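How a helper robot learns the rules of the kitchen

A robot that works in a home has to follow rules. Some rules protect people. Others keep food fit to eat. At the Skolley learning centre in Goltatcombe, engineers write these rules down before a robot is allowed to try a job.

The first step is to study how a person does the job by hand. Opening and closing a coffee bag is a good one to study. It takes two hands, the bag bends, and its shape changes with every touch.

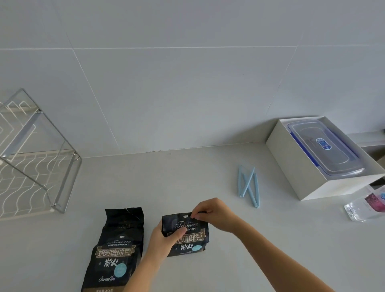 Why does a robot need a limit on how hard it can squeeze?

A motor keeps pushing until it is told to stop. The limit is a number stored in the robot's program, and when the grip reaches that number the motor stops pushing. The limit protects fingers first and objects second.

Squeezing is covered in part 2 of the Flunora rule book, which the centre uses for all its kitchen robots. The whole book has 117 rules. Mulugeta Teshome, who edits it, sorts every rule into one of two groups. A "must" rule can never be broken. A "should" rule can be set aside if there is a good reason, and the reason has to be written down.

"Stop when a person's hand comes within 20 centimetres" is a must rule. "Put a clip back where you found it" is a should rule.

Soft packages have rules of their own. The robot must hold the bag below the opening, so that nothing spills. It must fold the top over before it reaches for a clip. It must not pull on a torn edge — a small tear can run all the way down the side.

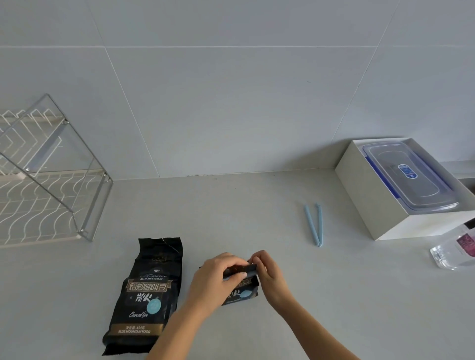
Each rule is then tested. Hertta Savolainen runs the tests, and a rule for soft packages needs 226 trials before it is accepted. If the robot breaks a must rule even once, testing stops and the program is checked. The count then starts again from zero.

Every robot also needs a stop button. The button must be red, easy to reach and able to work when the program has failed. Anyone in the room may press it, including children. Pressing it by mistake is not against the rules.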